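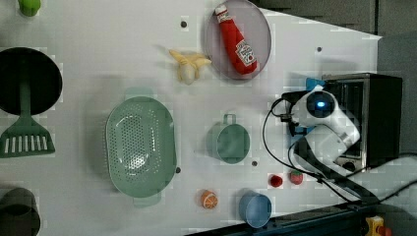

My grandmother's recipe for plum cake ends with the words "bake until done." She wrote it in Farnon, in a kitchen with a coal stove and no clock, and she saw no need to say more. I have made it 40 times. I have yet to meet done.

Old recipes are full of this sort of thing. Butter the size of an egg. Enough flour. A good oven. Inna Harasym, who collects handwritten cookbooks and has filled a spare bedroom with them, owns one from 1838 in which the full instructions for a goose are "as usual."

"They were notes to people who already knew," she told me, in the tone of someone who has explained this to a great many journalists.

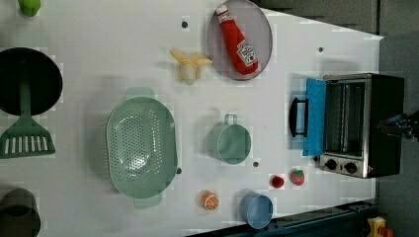

The trouble began when the people who already knew moved away. A daughter went off to the city with a notebook and a new stove, and the letters home got desperate. Harasym has a packet of them, sent from Hladun one November, in which a young bride asks her mother three times how much is enough. The mother answers with news of the neighbors.

Measuring cups were supposed to settle all this. Daithí Buckley, a retired baking teacher, has his doubts. He once had a class scoop the same cup of flour from the same bin, and no two weighed the same. He switched them to scales, and they blamed the scales.

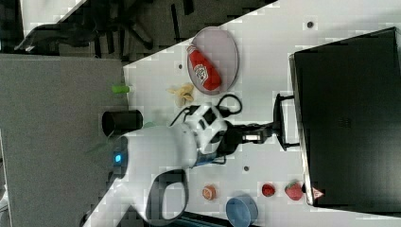 So should you rewrite the family recipes in grams?

Write a second copy in grams and keep the first one as it is. The weights will get you a cake, and the original will tell you who used to make it.

I tried this with the plum cake. Buckley stood over me while I weighed, and we settled on a temperature and a time – 50 minutes, on the middle rack. It came out level, golden and perfectly nice. My uncle ate two slices and asked whether I had lost the recipe. 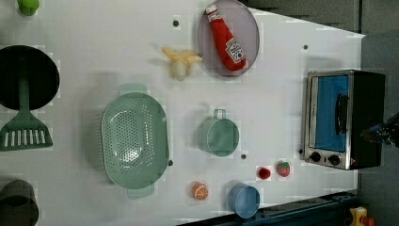
Ketchup: an ingredient Grandmother never measured either.

I have since gone back to the stained card. Last month's cake sank on one side, and my uncle took the rest of it home.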